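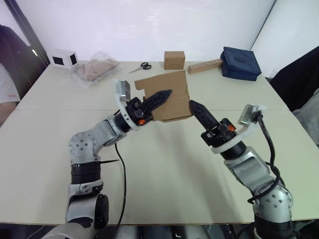 Flat brown cardboard on a white table.

Cardboard & Paper Recycling - Frequently Asked Questions
Rarkthorpe Curbside Program
Updated 2022-10-17

Quick answers to what comes in on the phone line. If yours isn't on the page, try the contact form, it gets read every morning.

What goes in the blue cart?
Corrugated boxes, cereal boxes, shoe boxes, paper bags, office paper, newspaper, junk mail, magazines, egg cartons (the paper kind). All loose in the cart. No bags.

Do I really have to flatten boxes?
Yes please. A whole box fills half the cart and then the neighbor's stuff ends up on the sidewalk. Open both ends, push it down, done. Big ones - cut or fold so the lid closes. Lid has to close all the way or the truck arm drops half of it in the street.

What about tape and labels?
Leave them. The mill screens them out. If a long strip comes off easy, great, put it in the trash. Don't spend your evening on it.

Staples?
Fine. Same for the little metal ones in magazines.

Pizza boxes?
Clean parts yes, greasy parts no. Tear the lid off, recycle that, bottom goes in the green cart with food scraps. Take out the wax paper and the little plastic table thing.

My boxes got rained on. Still OK?
Damp is OK. Soaked and falling apart, put in the green cart. If rain is coming keep the lid shut and don't stack anything next to the cart overnight.

Why can't I use a plastic bag to keep it all together?
Bags wrap around the sorting screens and the line has to stop. Bagged paper gets pulled and thrown out, even if everything inside it is good. Use a paper bag or nothing.

What is NOT accepted?
Paper towels, napkins, tissues
Waxed boxes (some produce and seafood boxes)
Paper cups
Foil or glitter gift wrap
Photos
Receipts - the shiny kind
Foam, bubble wrap, air pillows
Padded mailers with plastic inside

Milk and juice cartons?
Not in the blue cart. Take them to the Swanson Street drop-off, rinsed, caps off. There is a separate bin by the gate.

Shredded paper?
Paper bag, fold the top, staple it, write SHREDDED on it. Loose shreds blow everywhere. Or mix it into your compost if you have a pile, worms like it.

I just moved and have a mountain of boxes. Now what?
Three choices:
1. Put out what fits in the cart, hold the rest for next pickup.
2. Bring them to Swanson Street. Free for residents, limit of 100 flattened boxes per visit. Bring something with your address on it.
3. Ask for an extra pickup. Costs $27, paid ahead, boxes tied in bundles with string. Not tape. Bundles no longer than your cart is tall.

Or give them away. Clean moving boxes go fast on the neighborhood boards.

When do carts go out?
By 6 am on your pickup day. Earlier is better, routes change when a truck is down. Leave an arm's length between carts, and away from parked cars and mailboxs.

I missed my pickup / you missed my cart.
Cart was out on time and still full? Report it by noon the next day and we send a truck back. Out late - has to wait for the next round, sorry.

What does the orange tag mean?
Something in the cart that shouldn't be there. The tag says what. Take it out, put the cart back out next time. No fine for a first tag. After a third tag in a year the cart can be taken back.

Can I get a second cart?
Yes, one extra per household, no charge while they last. As of this update 1,912 households have one. New carts come in during October so expect a wait if you ask before then. Apartments with shared bins - ask your building manager, we can't deliver to a single unit.

Where does it all go?
To the Stalberg transfer station first, where it gets sorted and baled. Bales are sold to paper mills and mostly come back as new boxes, some as paperboard. The buyer changes with the price so we can't tell you which mill yours went to.

I run a small business. Can I use the curbside carts?
Home businesses, yes, if it fits in the cart. Storefronts need a commercial account. Form is at the city office or on the Business page.

Holiday schedule?
Posted on the main page. Pickup slides one day after a holiday. Gift wrap - if it scrunches and stays scrunched its usually paper. Pull off the ribbon and bows first.

Still stuck?
Contact form, or call the recycling line during office hours. Have your address and cart number ready, it's stamped on the front under the lid.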